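Projet Peltier - Rapport d'avancement intermédiaire
Lot 3 : logiciel de commande, perception et planification bimanuelle
Bénéficiaire : Clovance
Période couverte : du démarrage du lot à la fin du mois d'octobre

1. Rappel du périmètre

Le lot 3 porte sur la chaîne logicielle permettant à un poste à deux bras de transférer des objets d'un bac à un autre, sur table, sans gabarit de positionnement. Il s'appuie sur l'environnement d'exécution Workside, retenu à l'issue du lot 2, et sur le planificateur Thái développé par nos équipes. La convention prévoit trois livrables logiciels : le module de perception, le planificateur de trajectoires coordonnées et l'outillage de rejeu. Les deux premiers font l'objet du présent rapport; le troisième est traité au point 4.

2. Perception

Le module de perception estime la pose des bacs, puis celle des objets qu'ils contiennent. La détection des bacs est considérée comme acquise pour les modèles opaques. Le bac blanc translucide demeure plus délicat : ses parois hautes et lisses offrent peu de contraste sur un plateau blanc, et l'estimation du bord supérieur varie d'une image à l'autre. Un filtrage temporel a été ajouté, avec un gel de la pose dès que le bras droit entre dans le voisinage du bac.

Les occultations par les bras constituent la seconde difficulté. Le bras gauche, lorsqu'il passe au-dessus du bac bleu, en masque une grande partie. Le module conserve désormais la dernière pose fiable et augmente progressivement l'incertitude associée, que le planificateur prend en compte dans ses marges.

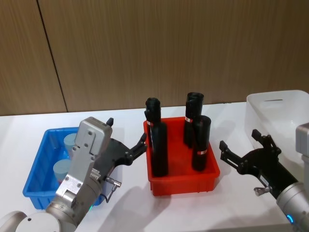

Le jeu de données annoté comprend à ce jour 2381 séquences, dont 200 ont été réservées à l'évaluation et n'interviennent à aucun moment dans l'apprentissage. Les cylindres noirs placés debout dans le bac rouge y sont représentés dans des dispositions variées. La confusion entre deux cylindres voisins reste l'erreur la plus fréquente; elle survient surtout lorsque le cylindre avant recouvre la base de celui qui se trouve derrière.

3. Planification et commande

Le planificateur Thái calcule les trajectoires des deux bras dans un espace commun. La version précédente attribuait la priorité à un bras de manière fixe, ce qui entraînait des attentes inutiles au-dessus du bac central. La priorité est maintenant réévaluée à chaque cycle, selon la distance restante et l'ouverture des pinces.

La boucle de commande fonctionne à 100 Hz. Une marge de 5 mm est imposée entre les doigts et le rebord du bac pendant la phase d'approche. Cette valeur est prudente - elle écarte certaines prises le long des parois - et sera réexaminée avec les résultats de la prochaine campagne.

4. Outillage et écarts au calendrier

L'outil de rejeu permet de recharger une séquence enregistrée et de comparer deux versions du planificateur sur les mêmes données d'entrée. L'interface de consultation a pris du retard, à la suite d'un changement de format des journaux dans Workside. La conversion des anciens enregistrements est en cours. Ce retard n'affecte pas les autres livrables et ne donne lieu à aucune demande de révision budgétaire.

5. Travaux de la période suivante

Les travaux porteront sur la séparation des objets voisins, la reprise après un échec de saisie et la documentation des interfaces. La version consolidée du module de perception sera transmise avec le prochain rapport, accompagnée du protocole d'évaluation.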